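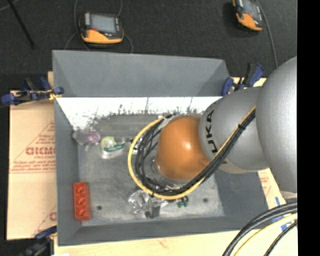
A grey bin beneath a robot arm with an orange wrist joint

Category: Washroom equipment | Hand drying

By Soon-im Gil, updated October

A roll towel cabinet is a wall-mounted dispenser that feeds out a clean length of cotton towel and winds the used part back inside. It is one of the cleverest bits of kit in the washroom trade, and it does its job with hardly any moving parts!

Inside are two compartments. The upper one holds the fresh roll, and the lower one takes up the soiled cloth -- the two never touch. Pulling the towel turns a rubber-covered feed roller, which measures out a set length and then locks for a few seconds. That short pause stops people from dragging out yards of cloth at once, and on most cabinets it can be adjusted with a small screw behind the front cover.

The Arden pattern, still the best loved among fitters, gives 105 pulls from a full roll. The later Corus cabinet uses a thinner weave and manages 234, so it suits busy places such as railway stations and school changing rooms. Both take a roll of the same width, a lovely bit of good sense that lets a laundry serve either type from one stock.

Rolls are hired, as a rule. A driver calls, lifts out the used roll, fits a fresh one and threads the end through the roller. The cloth is then boiled, pressed and wound again under light tension. A badly wound roll will creep to one side and jam, and the usual cure is to take it out and start again.

Retractable cabinets came later. In the Stankevičius mechanism a spring draws the hanging loop back in after use, which keeps the cloth off the floor and looks very smart indeed. The spring is wound by the user's own pull -- no mains supply or battery needed.

Tresisport, a maker of changing room fittings, sold a lockable steel version in 3 colours for sports halls. Only 711 were made, all with a rounded lid so that nothing could be left on top. Spare rollers for it are hard to find, though the Arden roller can be cut down to fit.

See also: Soap dispenser; Warm air dryer; Paper towel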